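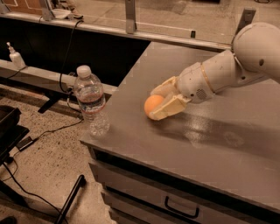 Jonah and the Plant: Student Project Report
Iresha Sheikh, Nicanor Bautista

Our question: why does the book of Jonah stop on a question? Chapter 4, verse 11. God asks about Nineveh, Jonah says nothing back. Read it in two translations, plus class notes from September.

Most people in our group only remembered the fish. Fish gets very little space. Chapter 4 is where Jonah gets angry, and teh plant comes in.
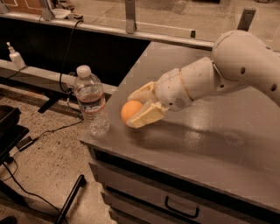
Nicanor thinks the plant is a lesson in pity. Iresha reads it more as a rebuke, Jonah cares for a thing he didnt grow. We did not settle it. Still to do: compare with Nahum, also Nineveh, much harsher. Footnotes to fix, Yamila Escobar has our draft.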